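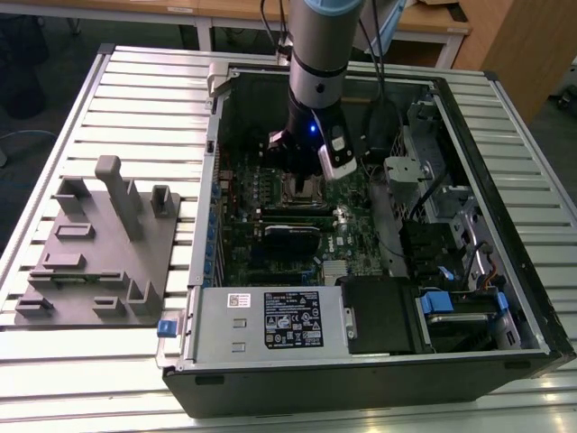
I have lived in Tatilham for 11 years, and in all that time I have never managed to throw away a thing that still had a plug on it. My hall closet is where gadgets go to wait. There's a bread machine, two printers, and a lamp I keep meaning to rewire. For ages the idea of fixing any of it scared me, mostly the computer, but take the side panel off an old desktop tower, lay it flat, and you're looking at a green motherboard, a row of blue clips and a lot of slots. It's a box of parts! I can cope with a box of parts.

So in June I drove over to Clinville for its repair weekend, with the bread machine belted into the passenger seat like an aunt. I'd expected a few card tables. What I got was a line out the door, 127 people long according to the woman with the clicker, and everybody hugging something broken – toasters, radios, a rocking horse with no ears.

I was sent to a table run by a retired machinist who had the lid off my bread machine before I'd finished explaining. The belt had snapped. He sold me a new one for 4 dollars and made me put it on myself, which took three tries and some language.

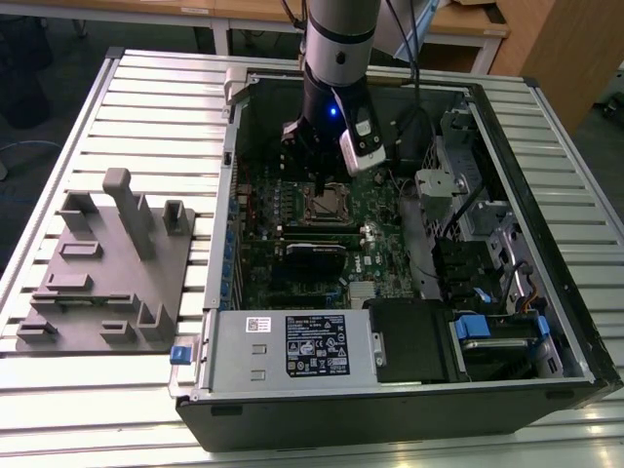
Inside a desktop tower, with the processor socket near the middle.

I was so pleased with myself that I stayed all afternoon and learned to solder (badly). I also came home with a Prins hand mixer, older than I am, that I really didn't need.

My neighbor thinks I'm nuts. She'd just bought a Sesico oven for $1,495 and said she'd never dream of opening up the back of it. Fair enough, I wouldn't start there either. Start with a lamp. Unplug it first, take pictures as you go, and keep the screws in a muffin tin so they don't roll under the fridge.

The bread machine works fine now, by the way. The loaves are still terrible, and I'm blaming the flour.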